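Reading time: 2 minutes

House rules for the gripper table

I promised ages ago that I'd write up the rules we keep for hand-held gripper work at Rulholm, and as the kettle is on and it's still only four in the afternoon, I may as well get on with it. There were 40 of them once, bless us, and the list is down to 7, which people do seem to remember (mostly!).

The one I care about most is the grip rule. With soft things, close slowly and stop as soon as the fabric is held. Squeezing harder teaches you very little.

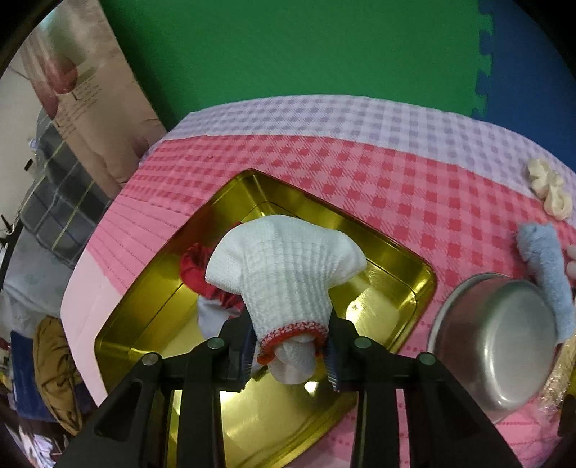
Bodin wrote in after my last post to say that a grip rule is no use without a release rule, and that their own sheet makes people open the jaws fully before moving away. I think that's fair, and I've pinched it for ours.

Then there's the matter of what goes on the table. We ask for a proper mixture, hard and soft, shiny and fluffy, with at least one thing in a thin clear wrapper, and room for the jaws to come in from either side. If two people are working, each says aloud what they're reaching for. It feels daft for the first morning and then you stop noticing. 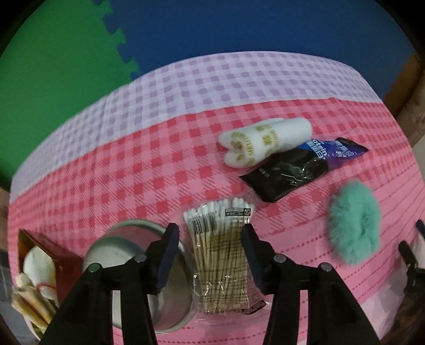 Writing things down

Every dropped item goes in the log, even the silly ones. We're on page 97 of ours, and I'm rather fond of it.

Contact: use the form on the Tidport page
© Tidport notes
Back to top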